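Moving the Kitchen, One Drawer at a Time

I have been putting off the kitchen for most of the spring, and in May I finally ran out of excuses. We had been in the house on Drasdale for six years by then, and in all that time I never once moved the forks. They went into the drawer by the back door the night we got here (it was the only one that would open) and there they stayed, a good long walk from the table.

So I made coffee, turned the radio on and pulled everything out onto the floor. Oh, the things you find! Takeout menus from Grinwood, a bag of twist ties, three can openers, and the little cookie cutters I had been blaming my sister for losing. I sat there far too long reading an old church cookbook with my grandmother's notes in the margins. She thought very little of anybody else's pie crust.

What helped me most was sorting by how often I reach for a thing. Every day goes near the stove. Once a week goes one shelf up. Holiday platters can live on top of the fridge and gather dust until November, and I will not feel bad about it - well, maybe a little. I gave myself 100 dollars for bins and shelf liner and came home with change, mostly by skipping the pretty matching jars.

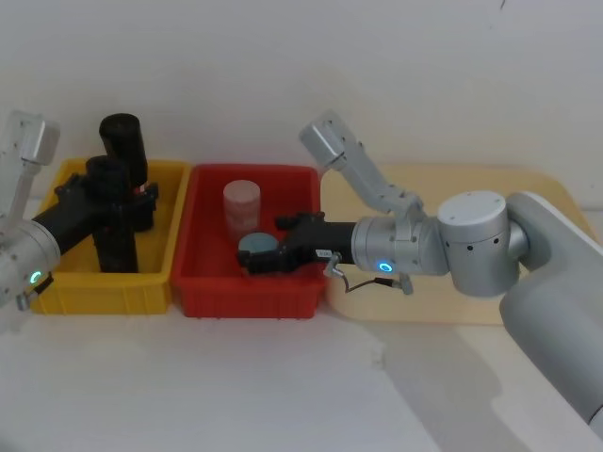
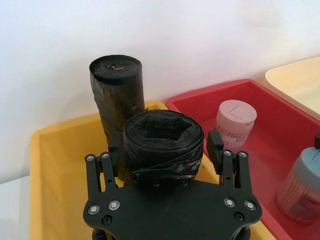
Bright bins and trash bags, the plain stuff any sorting job runs on.

Alaoui wrote back after my last post to say that the once-a-week shelf never lasts at her place, and that by August the waffle iron is on the counter again with the mail stacked on it. She has started keeping one drawer empty on purpose, and she wants to know if I have room to try the same.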